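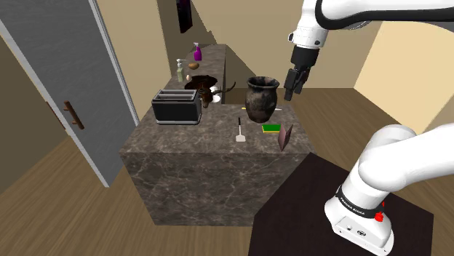
*A dark clay pot with a rough surface, on a marble kitchen island.*

**Drernen ware** is the rough, dark cooking pottery I grew up eating out of, and I've been meaning to write a proper entry on it for ages (sorry, Stustumley readers, you did ask!). It takes its name from Drernen, the village where the clay was dug, though most of the pots were sold down the road at Stustumley market.

The clay is coarse and full of grit, and I love it for that. Grit helps a pot cope with a flame, so you could stand one right in the embers and leave your beans to get on with it. Firing was done in a pit, at anything up to 1000 degrees, and the smoke turned the pots nearly black – my gran swore the blackest ones made the best stew.

The Skorkomer pottery was the biggest maker. It shut in 1939 and never opened again, which still makes me a bit sad, and the Ní Mhurchú family carried on alone with a small kiln behind their house. They fired every February, when the farm work was slack.

If you get hold of an old one, soak it overnight before you cook in it, and warm it slowly! I've cracked two by rushing. Washing-up liquid is a bad idea too, as the clay drinks it in and your next soup tastes of lemons.

*Last updated Thursday, September 2, 2021*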